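3.2 Collecting the demonstrations

For the task of plugging in and unplugging, we controlled the two arms by remote control and recorded 137 demonstrations in July. Each one was limited to 60 seconds. We did not clear the table before recording, so that the policy would also learn with normal desk objects around.
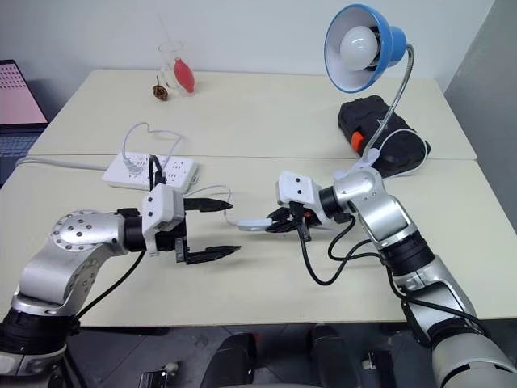 The most difficult part for the operator was the angle of the wrist. A small error is easy to correct by hand, but with the remote control we had no feeling of force. For this reason we removed the recordings where the operator pushed too long, and 101 were kept for training.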